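Drovier weekly, teleop + hand guiding. December 17, 2021

Present: Zyanya Sandoval (chair), Crescencio Ventura (notes), Robles team x2, Clullano on the phone, dropped off before item 4

Apologies: none recieved

**1. Last week's actions**

- Leader arm cable replaced. Done, Zyanya.
- Write-up of the bowl task, one page. Not done. Crescencio to finish before the break.
- Ask Clullano for the shorter finger pads. Asked, no answer yet, they said on the call they'd look.

**2. Hand guiding vs remote**

Long talk, went over time. Robles want to keep hand guiding for everything with a rim, say you feel the contact through the arm and stop sooner. Zyanya disagrees, arm goes heavy near full reach and people shove it, then the shove gets recorded and the policy learns the shove. Played back two of the August runs to make the point. Robles accepted for the long reaches, not for the short ones.

Clullano asked if we could do both on the same task and tag them. Yes but the gripper width comes in differently on the two, hand guided ones only log open/closed from the button. Has to be sorted before anybody mixes them.

Agreed: remote for the bowl task from January. Hand guiding stays for drawer and lid until we've compared.

**3. Numbers**

Target still 1000 good demos for the bowl task before Drerolby start training. Zyanya thinks fine if we stop throwing away so many. Main reasons for throwing away, from the log sheet:

- operator re-grips and doesn't mark it
- start pose wrong, arm left where last person parked it
- pause in the middle while operator looks at the screen

Pauses: Drerolby can trim them at their end if they are clean. Not if the arm drifts during. Crescencio to send them a few of each so they can see.

Sessions capped at 15 minutes per operator then swap. Robles asked for longer, said they only get good near the end. Zyanya said no, hands get tired and the grasps go sloppy, we have seen it. Cap stays.

**4. Grasp on the bowl**

Wrist view up on the big screen for this one.

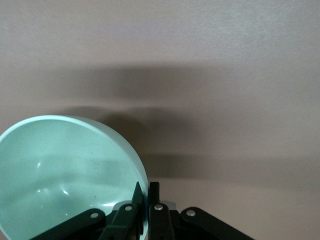

Come in slow on the approach, fingers lined up with the wall before closing. Do not close and then twist to fix it. If the angle is bad, open, back off, come in again, and mark the re-grip with the pedal. Re-grips are usefull to Drerolby as long as they're marked.

Robles: operators are watching the side camera and ignoring the wrist view, so they miss the tilt. Proposal to put wrist view on the main monitor and side view on the small one. Agreed, try for a week.

Trigger scaling: too touchy at the closed end according to 2 of the operators. Zyanya will soften the curve, keep the old one saved, and write in the log which runs used which. Don't change it mid session.

**5. AOB**

Lab key, please put it back on the hook. Pedal squeaks, Crescencio has oil.

**Actions**

- Zyanya: trigger curve, swap monitors, chase Clullano re pads
- Crescencio: bowl write up, sample pauses to Drerolby
- Robles: start pose card taped next to the leader arm, teh big print version

Next meeting first week back, same room, Zyanya to send the time.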